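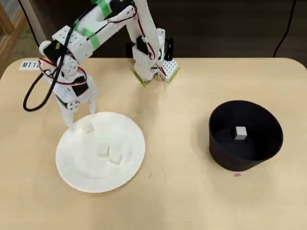

Light wood tabletop with rounded corners.

Caring for a Wooden Tabletop

By Hanne Pesonen
Apr 8, 2021

A wooden table will put up with a lot if you know what kind of finish is on it. Most of the letters we get about ruined tables come down to the wrong product on the wrong finish, or to a spill that sat overnight. The tips on this page cover everyday cleaning, the common marks, and a simple refresh for an oiled top. They apply to desks and workbenches too, as well as kitchen tables.

Find out what finish you have

Do this before you buy anything. Put a drop of water on a part of the table you don't look at much and leave it for two minutes. If the drop beads up and the wood under it stays the same color, you probably have lacquer, varnish or polyurethane. If the wood darkens under the drop, the surface is oiled, waxed or bare. Wipe the water off either way.

To tell oil from wax, run a fingernail lightly over a hidden spot, such as the underside of the rim. Wax will usually show a faint pale line and leave a little residue under the nail. Check that the underside was finished the same way as the top. On cheaper tables it often wasn't.

If the table is new, the maker's leaflet will tell you. Ours came from Villden and the leaflet was taped inside the box lid, where I nearly threw it out.

Everyday cleaning

Dry dust first with a soft cotton cloth. Old T-shirts are good for this. Crumbs and grit act like sandpaper if you go straight in with a wet cloth.

For a damp wipe, use lukewarm water with a few drops of mild dish soap. Wring the cloth out hard. It should feel damp in your hand and leave no standing water behind. Wipe with the grain, go over it again with a cloth rinsed in plain water, then dry it right away with a towel.

Don't forget the edges and corners. Hands rest there more than anywhere else, and skin oil builds up into a dull gray film. On a table with rounded corners the cloth follows the curve easily, but the end grain is exposed at those spots and it soaks up water faster than the flat part. Dry the corners with a bit more care.

Things to keep off the table:

Ammonia window cleaner
Bleach wipes
Scouring powder
The green side of a kitchen sponge
Spray polish with silicone, which makes later refinishing a real headache
Undiluted vinegar

Water rings

A white ring is moisture trapped in the finish, and it can often be removed. A dark ring has gone down into the wood and usually means sanding.

For a white ring on lacquer or varnish, start by leaving it alone for a day. Plenty of them fade as the finish dries out. If it's still there, lay a dry cotton cloth over the ring and press with a warm iron, no steam, for a few seconds at a time. Lift and look after each press. Stop as soon as the mark begins to fade, let the surface cool, and repeat if you need to.

If you don't like the idea of an iron on the table, rub the ring with a little petroleum jelly, leave it overnight and wipe it off in the morning. It's slower, and it doesn't work on every finish.

For a dark ring on an oiled table, sand lightly with the grain using 180 grit paper, then 240. Feather the sanding out well past the mark so you don't end up with a dip. Re-oil the spot the same day.

Ink, crayon and tape residue

Ballpoint ink on a sealed top will sometimes come off with a cotton swab and a little rubbing alcohol. Test it somewhere hidden first. Alcohol dissolves shellac and can cloud lacquer, so on an older table I would skip it and live with the ink.

Crayon scrapes off best when it is cold. Hold an ice cube in a plastic bag against it, then lift the wax with the edge of an old loyalty card. Clean what is left with the soapy cloth.

Tape residue softens with plain vegetable oil. Dab it on, wait 10 minutes, then roll the glue off with your thumb. Wash with soapy water afterward or the spot will attract dust. On bare wood, use a gum eraser instead, as the oil will leave a stain of its own.

Dents and scratches

A shallow dent in bare or oiled wood can often be steamed out. Put a damp cloth over the dent and touch the tip of a hot iron to it briefly. The wood fibers swell back up. Let it dry completely before you decide whether it needs another round – it will look better or worse the next day than it does while it's damp. This isn't a job for veneer. Heat can loosen the glue.

Light scratches on pale wood are easiest to hide with a clear paste wax. Colored touch-up sticks are sold for the purpose, but most of the ones marked "natural" are too yellow for birch or maple. Buy one shade lighter than you think you need. You can always go over it again.

Deep scratches need filler. Mask both sides of the scratch, press the filler in with a plastic knife, and leave it slightly proud of the surface. Sand flush when it is hard.

Re-oiling a pale table

I use Trunura white-tinted oil on our kitchen table because clear oil turned the last one orange. I do the job in December, when the windows are shut and there isn't much pollen drifting in, but any time of year will do as long as the room is dry. Air the room well while you work, even if it's cold out.

You will need:

Table oil, 13 ounces is plenty for a table that seats four
Sandpaper, 180 and 240 grit
A sanding block
Lint-free rags
Rubber gloves

Wash the table and let it dry overnight. Sand the whole top with the grain, 180 first and then 240. Ease up at the corners, where it's easy to take off more than you meant to. Vacuum, then wipe with a barely damp cloth.

Stir the oil well if it's tinted, since the pigment sinks. Put on a thin coat with a rag and leave it for some 15 minutes, or whatever the can says. Wipe off everything that hasn't soaked in. If you leave puddles they will go sticky and stay that way for weeks. Wait 24 hours and put on a second coat the same way. Keep the table out of use for another four days if you can manage it.

Safety note: oily rags can catch fire on their own when they're bunched up. Spread them flat outdoors to dry, on something that won't burn, or soak them in water and seal them in a metal can until you can dispose of them. Don't put them straight in the kitchen trash.

Protecting the surface

Felt pads under anything that stays put are worth the trouble. Check them twice a year, as they pick up grit and start scratching. The Cinton stick-on pads have held up best for us. The brown ones from the dollar store slid off within weeks.

Use a cutting mat for craft knives, and cork under hot dishes. Rubber feet on small appliances can leave marks on lacquer that never come out, so put a piece of cloth or cork under them.

Keep the table out of direct sun, or turn it end for end every few months so that it ages evenly. Pale wood darkens or yellows noticeably, and a bowl left in one place all summer will leave a lighter patch.

Tighten the legs while you're at it. Most wobbles are a loose bolt. If the bolt is tight and the table still rocks, try it in another spot before you start shimming – the floor may be the problem.

Reader tip

A reader in Tavares keeps a folded bath towel in the drawer nearest the table and lays it under the kids' homework on days when markers are involved. It goes through the wash with everything else.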